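Sorting a desktop drawer cabinet

I don't believe in drawer dividers. Manalo sells a set of them for more than the cabinet cost, and all they did for me was waste space. A small wooden cabinet with two drawers is enough for most desks.

1. Take everything out of both drawers and put it on a tray. Ignore anyone who tells you to do one drawer at a time.

2. Wipe the insides with a barely damp sponge. The special wood wipes from Peltis did nothing a sponge couldn't.

3. Things you use daily go in the top drawer, spares in the bottom. Bottles stay out of both, whatever the cap promises.

4. Boxes that don't fit stay on the tray. Don't force them.

Labels? I stuck some on in February and had stopped reading them within the week. If the drawers start to drag, rub a candle stub along the runners and try them again before you buy anything.

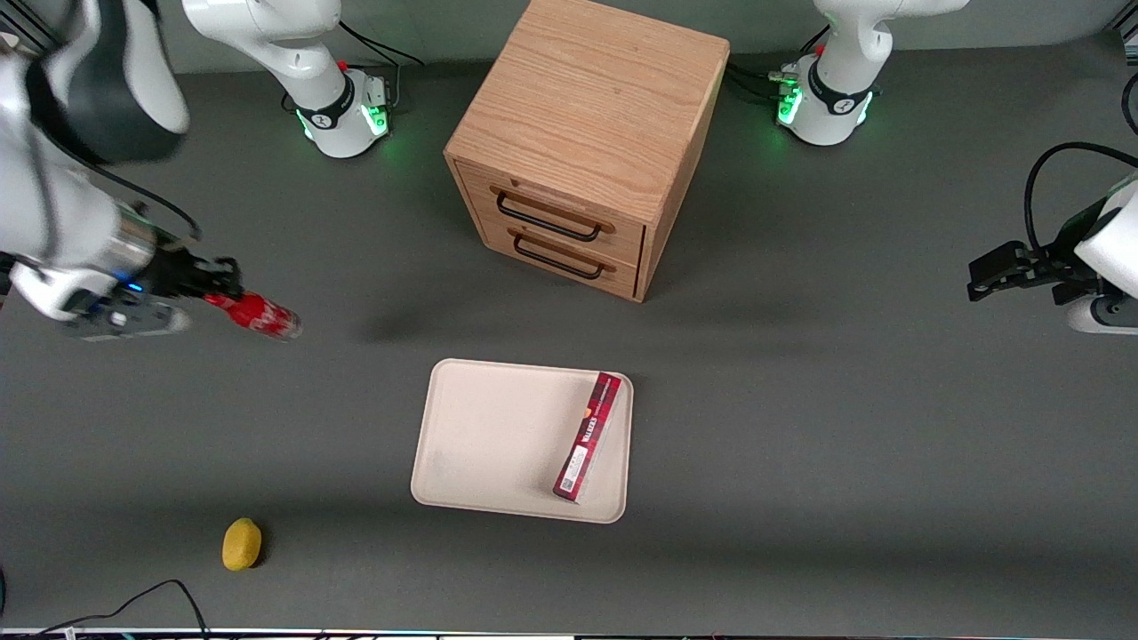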